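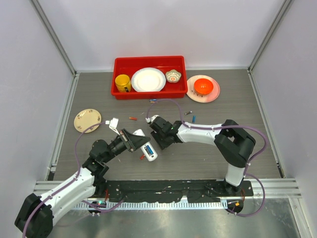 My daughter stopped believing, but her little brother did not. What to say?

Asked by Jaruwan Rojanasak

My daughter is in second grade and last week she told me she knows that I am the one who puts the coin under the pillow. A girl on the bus told her. She was not very sad, she was more proud. The problem is her brother, who has his first loose tooth and speaks of nothing else. She already said to him at dinner, "Ask Mama how much she will pay." He did not understand it, but next time he will.

In my family we did not have this custom. We threw the tooth on the roof and made a wish, so I have no example from my own mother. Should I ask her to keep the secret? I don't like to ask a child to lie. My husband says let it come out, it is only a tooth.

2 answers

Ruby-Lee Baxter
Give her the job! My oldest found out at 7 and from then on she was the one who wrote the tiny letters and picked the coins. She took it so seriously that she woke me at 2 in the morning because I had forgotten. She never told the little ones a word, and she is 17 now and still asks if anyone lost a tooth (they are way past it). Kids that age love being on the grown-up side of a secret. I wouldn't call it lying, it's more like a surprise party.

Itsuki Minami
In our house we also threw teeth, the lower ones up to the roof and the upper ones down under the floor. I told my son both stories, the fairy and the roof, and let him choose. He chose the roof and then wanted the money also. So maybe it is not so important as we think.

Comment from Jaruwan Rojanasak
Thank you both. I asked her yesterday if she wants to write the letter, and she has already made three versions, one with very bad handwriting "so he will not recognize it." The tooth is still in his mouth. I will also tell him about the roof, but we live in an apartment, so I must think where to throw.

Last updated: March
Contact us | Copyright Kurdale Family Answers | Back to top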